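Section 6: Clearing Fault 71 (Gripper Contact Stop)
November 3, 2025
By Silvia Matoušek

If you've come straight to this section, you've probably got an arm stopped over the table, a red bar across the top of the Kultent window and a log line that says FAULT 71: UNEXPECTED FINGER CONTACT. Don't close the window! I did that the first time and lost the whole contact log, and then I had to sit there provoking the fault again on purpose, which took me most of an afternoon.

Fault 71 means the controller felt a load on one finger while it believed the gripper was still in free travel. It stops every joint where it is and leaves the fingers exactly as they were, open or closed. It doesn't know what it touched. That part is your job, and it's what this section is for.

Everything here applies to the simulated cell and to the real one, because both run the same Fundutero motion package. Where the two part ways I'll say so. I'd really like you to go through it in simulation first, even if the fault only showed up on the real arm (mine usually does both once I know where to look).

CAUTION: On a real arm, fault 71 is not a power-off. The joints are held by the motors, and the gripper may still be squeezing something. Press the emergency stop before any part of you goes inside the marked area. Don't rely on the red bar, and don't rely on the pendant being in pause.

6.1 Before you reset

1. Leave the arm where it stopped. Don't jog it yet.

2. Open the Contacts tab and click Save Snapshot. Give the file a name you'll recognize tomorrow.

3. Write down which finger is listed, A or B. If it's both, skip to 6.4, that's a different problem.

4. Look at the phase listed next to the fault. It'll be one of Approach, Close, Lift, Carry or Release. Nine times out of ten mine says Approach.

5. Check the Retry box in the task file. The Potton template ships with it turned on and set to three. Turn it off. With retries on, the arm backs up and comes down again along the same line, so whatever it touched gets touched three more times, and on a real table that can mean fruit on the floor or a bent finger.

Note: Turning off Retry in the task file doesn't change a run that's already loaded. You have to reload. I've been caught by this more than once and I wrote the thing.

6.2 Finding out what was touched

Keep the simulation paused and switch between the side view and the wrist view. You want both. The side view gives you the shape of the whole approach, and the wrist view gives you the item and whatever's crowding it. If you only use one, make it the side view, but don't trust it for heights.
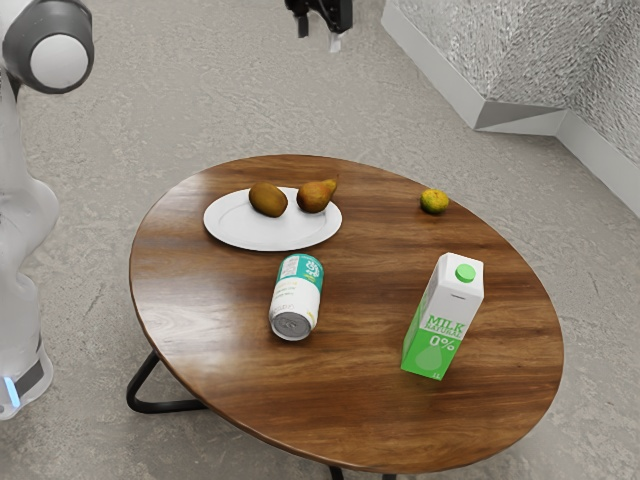
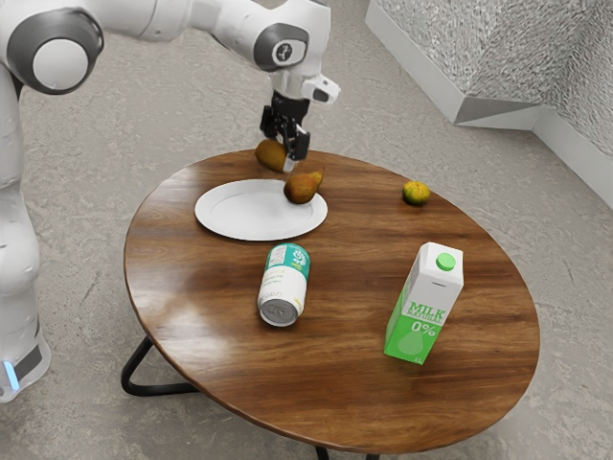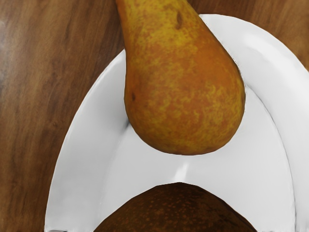
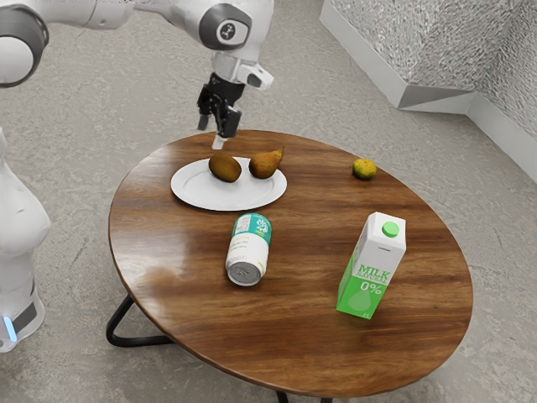

Clearance is where I'd start with an Approach fault, and the number you're after is Rim Margin, down near the bottom of the Approach panel. It's the smallest gap the planner will accept between a fingertip and anything that isn't the target, and Kultent sets it to 3 mm unless you tell it something else. Three is fine on a bare tabletop. It isn't fine around crockery, and you can see the sort of spot I mean in the last view, where the pale fingertip pad is hanging just above the near rim of the white plate with a kiwi and a pear almost touching beyond it. A planner that thinks 3 mm is plenty will happily send a pad down past a rim like that, and a small error in the plate's height is all it takes to bring the run to a stop. I set Rim Margin to 15 mm for anything served on a plate or in a bowl.

To change it:

1. Click Reset Fault once. The bar goes from red to yellow.

2. Choose Retreat Along Path. This backs the arm out the way it came in. Do not use Home here. Home takes the shortest joint route, and with the fingers down among things the shortest route goes through them.

3. When the arm reaches its last clear waypoint, the bar turns green. Now you can jog if you want to.

4. Open Task > Approach > Advanced and type 15 into Rim Margin.

5. Click Rebuild Plan, not Update Plan. Update keeps the old waypoints and only checks them again.

6. Run the approach on its own, at slow speed, with the Contacts tab open.

If the planner comes back with NO VALID GRASP, you've asked for more room than there is. Go down a little at a time, or turn the wrist so the fingers come in from a different side. Turning the wrist has saved me far more often than shaving the margin has. Items that lie close together usually leave you one good direction, and the automatic planner doesn't always try it.

CAUTION: Don't set Rim Margin to zero to make the message go away. Zero turns the check off completely, and the planner will treat the plate as if it weren't there.

6.3 Faults in Close or Lift

These are a little sneakier. The approach was clean, the fingers started to close, and then one of them met something before the other did.

1. Compare the times for finger A and finger B in the snapshot. A small difference is normal. If one is clearly early, the item wasn't centered between the fingers.

2. Turn on Self-Center in the gripper settings. The hand will shift sideways while it closes so the item stays put. Leave this off for anything that's pressed up against a neighbor, because the whole hand moves and the neighbor gets it instead.

3. Check the item's collision shape. Round fruit is easy. Pears are a nuisance! The simple shape in the item library is one fat ellipsoid, and it sticks out well past the real neck, so the simulated finger hits air and calls it contact. Use the two-part shape in the Potton library, the one ending in _neck.

4. Save, rebuild and run only the Close phase a few times.

For a fault in Lift, look at what the item is resting against. A piece of fruit that leans on a plate's edge can drag along it on the way up, and the finger on that side feels the drag. Set Lift Direction to Vertical First and give it 24 mm of straight rise before any sideways travel. The template starts moving sideways right away to save time, and I've never once been glad of the time it saved.

Note: cans and other round things lying on their sides can roll if they're nudged. In simulation, give them a bit of rolling friction (the field's blank by default, and blank means none at all). On the real table I'd rather you moved them farther from the plate before the run, but if your task needs them there, put them in the obstacle list by name so the planner goes around.

6.4 Both fingers listed

When A and B show up together with the same time stamp, it's very rarely a real touch. Check these in order:

1. Fingertip pads. If you swapped pads and didn't pick the new ones in the tool menu, the controller is working from the wrong length. Pick the right pads and zero the gripper with nothing in it.

2. Zero drift. Open the fingers all the way, wait for the reading to settle, click Zero. If it wanders off again after a few runs, the sensor cable wants looking at. Real arm only, obviously.

3. Table height. Someone moves the table, or loads last month's scene file, and the arm reaches the tabletop sooner than it expects. Run the touch-off from Section 4 again.

I spent two days on number three. The scene file had been saved under the same name as an older one, with the older tabletop height in it, and I kept adjusting the gripper because the gripper was what was complaining. Check the dull stuff early.

6.5 Going back to normal running

1. Reload the task file. Look at the Retry box again.

2. Run the complete task once at slow speed in simulation.

3. Run it at slow speed on the real arm with your hand on the stop.

4. Run it at working speed. Stay for the first full cycle.

5. Only then turn Retry back on, and set it to one.

If fault 71 comes back in the same phase after all this, send the snapshot and the task file to the Dvořáček support desk. Send the snapshot from before you reset, please, the one from 6.1. A snapshot taken after the retreat shows an arm in clear air, and there's nothing anybody can do with that.

Related sections
Section 4: Table Touch-Off and Scene Height
Section 5: Choosing and Zeroing Fingertip Pads
Section 7: Fault 24 (Joint Limit During Carry)
Adding Items to the Potton Library
Moving a Kultent Task to a Real Arm

Last updated: February, note on rolling friction added to 6.3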